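## 3号球か4号球か、小2のキーパー練習で迷ってます

**momo_kick**
サッカー始めて1年の息子が、急にキーパーやりたいと言い出しました(笑)
それでグローブを見に行ったら、お店でFutumのジュニア用とRequenaの指バー入りの2つをすすめられて、余計に迷って帰ってきたところです。値段はRequenaのほうが1,102円高かったかな。あと家での練習球、3号のままでいいのか4号にしちゃっていいのか。チームは低学年なので3号です。

**gk_oyaji**
うちも低学年でキーパーになった口です!
指バーは正直いらないと思う派。曲げにくくてキャッチの形が身につかないんですよ。Futumの薄いやつで十分。ボールは試合と同じのを使わせてます。

**サイドバック母**
えー、私は指バーあり派です。うちの子、最初の月に突き指して2週間休みましたから……。Requenaの旧モデル使ってますが、バーは抜けるタイプなので慣れたら抜けばいいだけですよ〜。

**gk_oyaji**
抜けるタイプなら確かにアリかも。ただ、突き指は手の出し方のほうが大きい気がします。スクールのGervasio Cáceresコーチにも「まず親指どうしを近づけて」って毎回言われてました。

**サイドバック母**
それはわかるんですけど、始めたばかりの子がいきなりその形できます? 怖いと手が引けちゃうんですよね。痛い思いしてキーパー嫌いになるほうがもったいないです。

**porkitz16**
横からすみません、ハンドル名の通りPorkitzのグローブばかり買ってる者です(背番号も16)。
サイズの話が出てないけど、そこが一番大事じゃないですか? 中指の先に少し余るくらい。どうせ大きくなるからって2サイズ上を買うと、指先がふにゃふにゃで弾けないですよ。私は息子にそれをやって、5月に買い直しました……1,574円のワゴン品だったのが救いです。
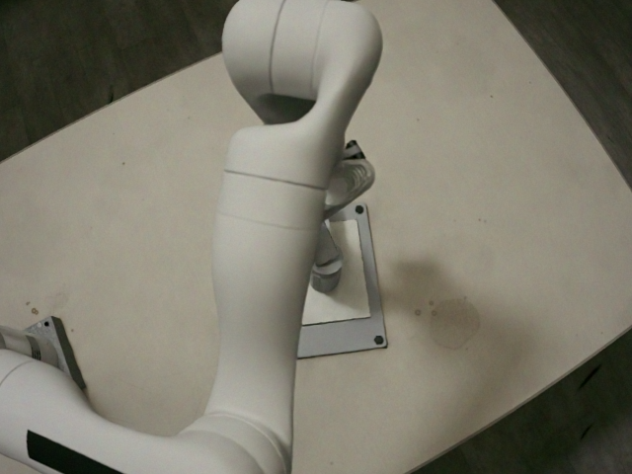 **momo_kick**
4号球で練習していたら、3号の試合で困りますか?

**gk_oyaji**
しばらくは3号だけにしておくのがいいと思います。4号は大きいし重いので、小さい手だと抱えこむ癖がつきやすいです。高学年が見えてきたら4号を混ぜる感じで。

**porkitz16**
そこはちょっと違う意見。遊びで4号を蹴るくらいなら全然いいでしょ。うちはRovvilleの朝練で上の学年に混じって普通に4号でした。キャッチ練だけ3号にすればよくないですか。

**サイドバック母**
私も遊びなら何号でもいい派(笑) Dardo Henríquezコーチのところなんて、最初はテニスボールでしたよ。

**momo_kick**
みなさんありがとうございます! キャッチ練は3号、グローブはバーが抜けるかお店で確認してから決めます。サイズは本人を連れて行って、ちゃんとはめさせてみますね。
あと、洗い方も聞いていいですか? 手のひらのところ、洗濯機はダメですよね?

**porkitz16**
洗濯機はやめといたほうがいいです。ぬるま湯で押し洗いして陰干し。直射日光に当てるとパリパリになりますよ〜。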